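What the robot club at Irkstead does all term

The robotics club at Irkstead meets in a room with 11 computers and a kettle. I went along in October expecting noise and spilt screws. What I found was a row of teenagers looking at screens, and a tutor who seemed used to visitors being let down.

"People ask where the robot is," she said. "It's in the computer. They can be a bit cross about that."

The club is working towards the Bimell Cup, a contest for school teams held entirely in simulation. Each team writes the code for an arm with two fingers and sets it loose in a made-up room. There are 31 teams this year. Irkstead came tenth last time, which the tutor described as "fine, considering".

I asked whether any of this would help them with a real machine. She took a while to answer.

"Some of it. They learn to plan a grip, they learn that the hand can't see round corners. But a simulated floor is never dirty. I do worry they think it's easier than it is."

One of her pupils, who is 15 and has been coming for two years, was less bothered. "You can crash it as often as you like," he said. "We've got 138 runs saved and most of them are rubbish. If that was a real arm we'd have been thrown out."

I said that sounded like an argument for being careless. He shrugged. "Maybe. You still have to read the rubbish ones."

The software is called Noiphan and the licences are paid for by Bradico, a local firm that makes shelving. I wanted to know what a shelving firm gets out of it. The tutor said its name goes on the T-shirts, and that she has stopped asking.

Most of the session I watched went on the view from the hand itself, looking out past the fingers. It is an odd way to see a room – everything tilts, and I lost track of which way was up more than once. The pupils didn't seem to mind it. Two of them argued for a good ten minutes over how wide the fingers should open before moving in, and I couldn't have told you who was right.

"Nor could I," the tutor said afterwards. "They'll try both."

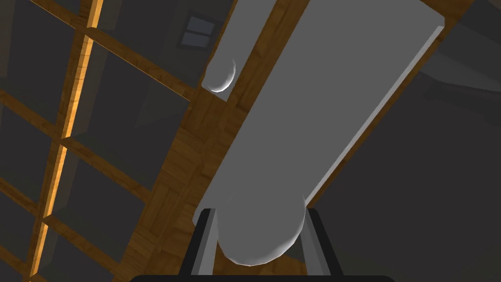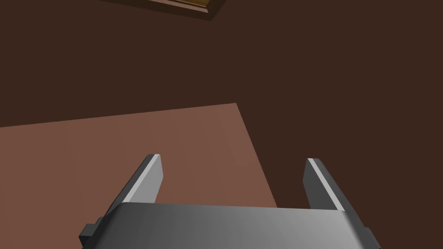

Views from the gripper in the simulator: holding a long grey object (first) and with the fingers open (second).

The contest is in the spring. I asked her if she would rather have the money spent on one real arm. "Yes," she said, and went to switch off the computers.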